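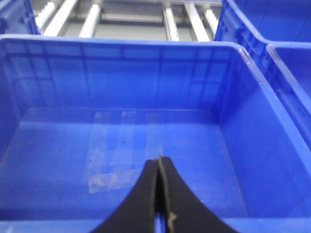 2 min read

Ticket 500 – Cell 2 going for tape instead of parts
Opened by Irja Lahtinen, Nomatden site

OK so I finally caught it in the act! The cell kept logging a part found in a crate with no parts in it, then it would drive the closed fingers down toward the floor and stop with a height fault. What it likes is the old clear tape stuck to the bottom of the crate. Those strips are wrinkly and pale against all that blue, and the vision score came back at 66, with our cutoff sitting at 60-something because I lowered it in October (sorry, Zhenhua).

Step 1. Rule out the rack
First I wanted to know if a crate was sitting crooked in its lane and throwing off the floor height. I pushed both front crates down against the steel rail, checked the divider between them and ran the height check again. Same numbers as before, so I left the lanes alone. 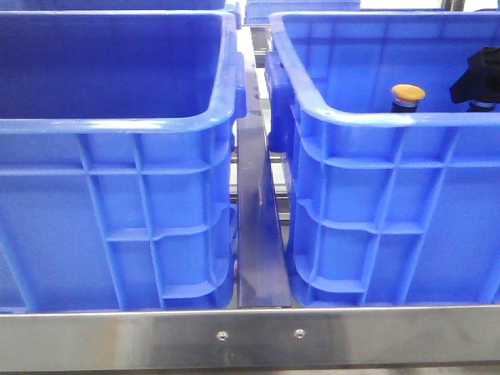
Step 2. Put the cutoff back up
Zhenhua Yu called and had me set the match score back to 98 and retrain on the yellow button, cap and collar together (I'd only ever taught it the cap). He also wants the approach to stop above the part until the second look agrees – fine by me, it's a bit slower but I'll take it.

Then I reran the pick approach on the crate with the buttons in it, stepping through by hand with the speed way down.
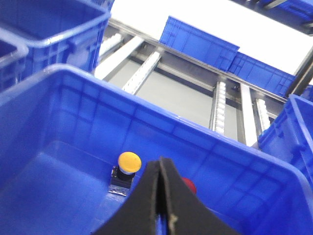
Wrist view, fingers closed, yellow button to the left of the tips.

Still to do: scrape the tape off that crate, and teach the red one. Zhenhua, can you send me the old Fuvon recipe so I can compare? Leaving this open until I've had a full shift on the new cutoff.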